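Cómo lavar muñequeras, rodilleras y vendas con velcro sin estropearlas

Publicado el 20 de febrero de 2019 por Mererid Samuel

Las prendas de sujeción se lavan poco y mal. Mucha gente las mete en la lavadora con las toallas, las saca llenas de pelusa y a los pocos meses el velcro ya no agarra. Con un lavado a mano cada dos semanas duran bastante más, y el trabajo de verdad son diez minutos. Lo demás es esperar a que sequen.

Lo que sigue vale para muñequeras, tobilleras, rodilleras blandas y fajas de tela. Si la pieza lleva una férula metálica que no se puede sacar, conviene mirar antes las instrucciones del fabricante.

Qué hace falta

Un barreño o cubeta donde quepa la prenda estirada
Jabón neutro líquido, sin suavizante
Un cepillo de dientes viejo
Unas pinzas de depilar
Una toalla seca

Antes de mojar nada

Mire la etiqueta. Si tiene el símbolo de la cubeta tachada, no se puede lavar con agua y solo queda pasar un paño apenas húmedo por la cara interior. Si pone 30 grados, agua templada. Con agua más caliente el elástico se afloja y el neopreno se despega por los bordes.

Saque las varillas, si las hay. Suelen ir en un bolsillo lateral cerrado con una solapa. Apunte cuál va en cada lado, porque en algunas rodilleras no son iguales — yo las marco con un trozo de cinta de pintor.

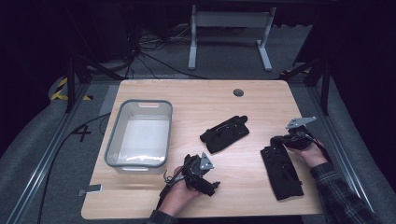

El velcro se limpia en seco y antes del lavado. La parte que se ensucia es la de los ganchos, la rígida, donde se enredan hilos y pelos. Ponga la pieza extendida sobre una mesa despejada, con la cubeta vacía a un lado, y ábrale todas las correas. En las telas negras la pelusa se ve enseguida, así que sirve cualquier luz de techo; en las de color carne hace falta un flexo. Pase primero el cepillo de dientes en el sentido de los ganchos y después al contrario. Lo que quede pegado se saca con las pinzas, tirando despacio y en paralelo a la tela.

Cuando termine, cierre cada correa sobre su propia parte suave. Si se deja abierta, los ganchos rozan el tejido durante el lavado y levantan bolitas.

El lavado

Llene la cubeta con agua templada y eche una cucharadita de jabón. Más cantidad cuesta mucho de aclarar, y el jabón que se queda dentro irrita la piel. Sumerja la prenda y apriétela varias veces con la mano abierta, como una esponja. No la retuerza ni la frote contra sí misma.

Déjela en remojo un cuarto de hora. Si huele mucho a sudor, añada medio vaso de vinagre blanco al primer aclarado, nunca al agua con jabón. Aclare hasta que no salga espuma al apretar. Con el neopreno suelen ser cuatro aguas.

El secado

Enrolle la prenda en la toalla y presione con el antebrazo. Luego extiéndala en horizontal, a la sombra y con aire. Colgada de una pinza se deforma, y el radiador reseca la goma. En verano tarda una noche. En diciembre, en mi casa, una rodillera gruesa necesita dos días.

Dele la vuelta a mitad del secado y no la guarde hasta que las costuras estén secas al tacto, que son lo último en secarse.

Si el velcro ya no agarra

A veces no es suciedad. Si los ganchos están aplastados o rotos, se puede descoser la tira y poner otra del mismo ancho. Compre velcro para coser, no adhesivo — el pegamento no aguanta los lavados. Una costura recta por los cuatro lados, con hilo de poliéster, es suficiente.

Comentarios

Tobiloba Uzor: ¿Y en la lavadora, dentro de una bolsa de malla?

Mererid Samuel: Las de algodón elástico sí, en programa delicado y sin centrifugar. Las de neopreno yo las sigo lavando a mano.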